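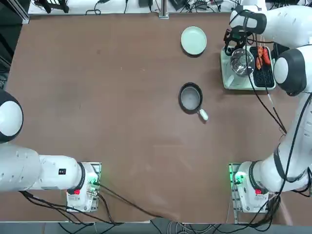 A reader of the last gallery wrote in to ask whether a toy kitchen set is worth having without a full play kitchen to put it in. We think so. It wants a clear bit of table and very little else, and it goes back in a box when tea is ready.

This gallery is the Sunday one from Lanen, where we lay out secondhand toys for families to look at before the swap. The brown table has had plenty of use and shows a few scuffs and light scratches. The plate is a pale mint green with a slightly raised rim, and it is plain enough to go with odd pieces from other sets.

There were 87 lots on the list this time, 7 of them to do with cooking. Building blocks still go first, then anything with wheels. Pretend food tends to be left until the afternoon – usually because the bits have been split up between bags.

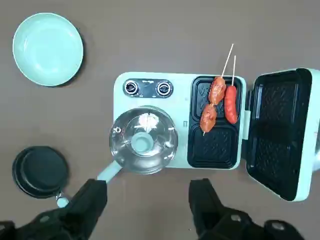

My two always fight over the sausages, one parent wrote under the September gallery, so get a set with more than one skewer. Good advice. The skewers on the grill side are wooden, with orange-red sausages, and the plates below them have a ridged chevron pattern. On the cooktop side there is a small mint-green pot with a clear lid.

Lots are numbered on the list, and this one is 70. Please keep the lid with the pot when you put things back – loose lids end up in the odds and ends tray. Boxes and paper bags are by the door at Lanen if you need one to carry things home.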